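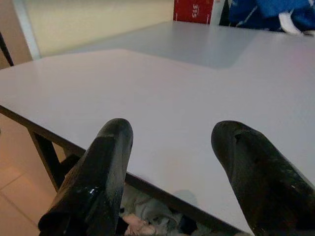 Someone going by Pastenetti says the whole business of the Caratthorpe bus could be settled in an afternoon if people would just learn to read a timetable.

I have read the timetable, Pastenetti. I have read it more closely than I have read my own mortgage. It says the number 6 leaves the market square at 2 and gets to the hospital in time for visiting. It's a lovely piece of writing and I'd like to see it adapted for the stage.

For anyone joining late: in March they took away the old route, which went down the hill and along the river and was dull and worked. The new one goes up past the garden centre, round the estate, back past the garden centre on the other side, and then has a little sit down.

The little sit down is called a "timing point". The driver turns off the engine. You look at the garden centre. They have had the same sign up for half-price compost since I was last in love.

I asked a driver what would happen if he just carried on. He looked at me as if I'd suggested selling the bus. Apparently if you leave a timing point early there's a letter. If you leave it late there's no letter at all, and you can see where that leads. 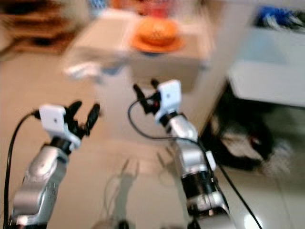
Anyway, the consultation. There was one. It was held in the library at half past ten in the morning, when the people who use the bus to get to work were at work, having got there by bus.

I went, as I work from home and have no pride. Four boards on easels and a box for comments. One board had a map with the new route in orange and the old route in a slightly different orange. I said I couldn't tell them apart and was told that other people had said that too, in the tone you'd use for "yes, it's very popular".

The comments box had a slot too narrow for the comments form. You had to fold it twice. I did wonder if that was a test.

The plan itself was put together by a firm called Nullance, and runs to 80 pages. I have now read those as well. My evenings are not what they were.

Page 11 is where you meet the word "interchange". An interchange is a place where you get off a bus you were happy on and wait in the rain for one you aren't sure about. We are getting two.

Page 34 says the new route "unlocks journeys". I've been trying to think which ones. From my stop you can now get to the garden centre twice. If you wanted some compost, and then had second thoughts and wanted some more, then yes, I concede that journey is unlocked.

Several of you have asked about the 2955 figure. It's the number of passengers a month who are meant to be better off. It's in bold on page 52 and there's a footnote, and the footnote sends you to an appendix, and the appendix isn't in the version on the website. I've asked for it. They've said they'll look into whether they can look into it.

To be fair to them (I had to go and lie down first), the estate never had a proper bus before. People up there were walking down the hill with shopping and pushchairs for years, and walking back up it, and they should have a bus. I've no quarrel with that. I'd just like there to be a bus for them and also a bus for the hospital, and I realise that makes me a dangerous radical.
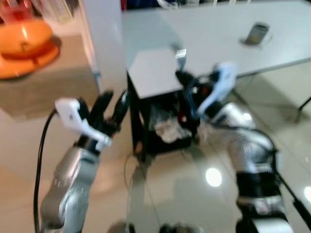 What I miss most about the old route, if I can be soppy for one post, is the bit by the weir. You came round the corner by the chapel and everybody looked up from their phones for about as long as a sneeze. Then everybody looked down again. It wasn't on any map as a benefit.

There's no weir on the new one. There's a substation.

Someone has replied asking why I don't just drive. I did drive. I had a small green car which failed its MOT on so many points that the man read them out to me sitting down. I've been a bus person ever since and mostly it suits me. I've read a lot of novels. I've overheard two proposals of marriage, one accepted.

A few practical things, seeing as I've got you. If you need the hospital for afternoon visiting, the 6 won't do it on the times I've had. Get the one before and take a flask. The café at Amadi's by the main entrance does a decent cheese toastie and doesn't mind how long you sit over it.

If you need to change at the top interchange, stand on the side with the bin. The other side has the shelter, the bench and the nice new screen, and the bus doesn't stop there.

The screen, by the way, currently says "Welcome". It has said "Welcome" since May. I've grown quite fond of it — it's the only part of the system that has never told me anything untrue.

Comments on the route are open until the end of July and there's an online form. It does ask you to pick your stop from a list, and the list is the old stops. Pick the nearest one that used to exist and explain yourself in the box underneath.

And Pastenetti, I see you've replied again to say it takes nine minutes by bike. I'm sure it does. I've seen that hill. Send me a postcard from the top.

Right, I'm off to the stop. It's twenty to, so I should be in good time for the one that was due at quarter past.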